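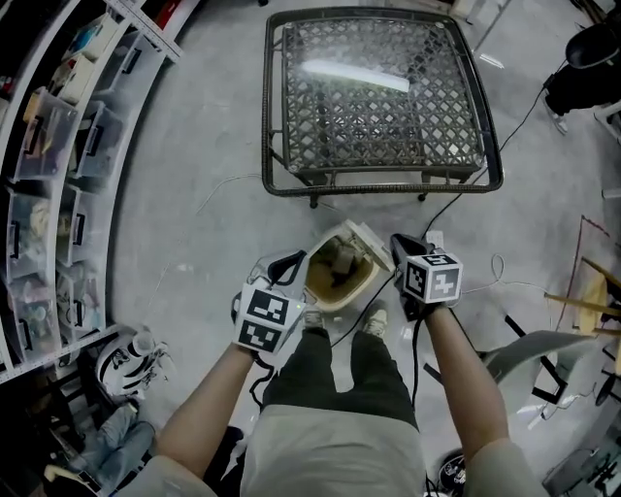
Two grippers, one in each hand, and an open white tub on the floor.

Rules for teaching a robot

You have rules at school. You do not run on the stairs, and you put the scissors back in the box. People who work with robots have rules too.

A robot does not know how to pick up a small thing. Somebody must show it. One way is to hold a gripper in each hand and do the job yourself. A gripper is a simple robot hand with jaws that open and close. The black and white squares on top are a little like the codes you see in shops. A camera can find them easily, so the computer can work out where each gripper is and which way it is turned.

At the Dedley workshop, every learner gets a sheet called the Drider rules. These are the ones we think children can understand best.

Look at the floor first. Grippers can have cables, and cables can catch your foot. Before you begin, find every cable with your eyes and think where your feet will go.

Wear shoes that are closed at the front. If something heavy falls, your toes will be glad.

Keep your fingers away from the jaws. They may look slow, but they can still pinch. Hold only the handle.

Do not cover the squares. If your sleeve hides them, the computer may lose the gripper and the robot learns a wrong movement.

Move calmly. The robot copies what it is shown - also the bad habits! If you throw the object, it may learn to throw.

Stop when you are tired. In our workshop the limit is 2000 tries for one job, and this is shared between many people. For one job we stopped at 1528, as the movements were getting careless.

Ask before you record. A camera can see other people in the room, and they must say yes. On the Drider sheet this rule has the name Allow.

You can try it at home with two kitchen tongs, a box and a small soft toy. Ask an adult first. Can you put the toy in the box and take it out again, without dropping it? Now do it slowly, and say each movement aloud. It is harder than it sounds - your hands normally do this work without asking you.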